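The Last Night in Orkdale

Marlies Rüegg had promised herself she would pack in order, room by room, and by six o'clock she was sitting in the bedroom with her shoes off, thrilled to have packed nothing at all.

She loved this room! She loved the tall gray headboard with its thin line of wood (she had carried it up 27 stairs with Eberhard, both of them laughing too hard to steer), and she loved how the light came in late and made the sheet look almost green. 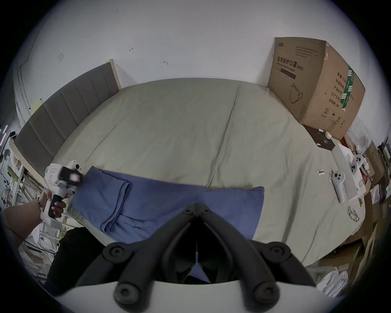

"Start with the blue," Eberhard called from the hall. "Blue is easy."

Blue was not easy. Blue was the train to Skakolska, all 407 miles of it, and the two of them asleep against the window before they were past Rorkside. She could still feel the seams on her cheek. 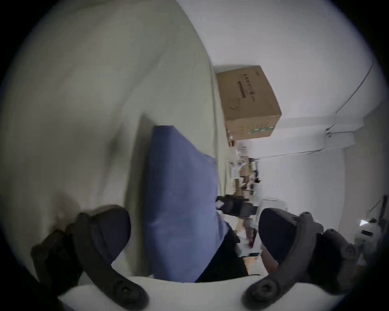
"Well?" he said, leaning in at the door. "How many boxes?"

"None yet. Come and sit down, I've remembered the name of that station!"

He came, of course, and he brought the crackers, and they were still arguing happily over the station when the streetlights went on.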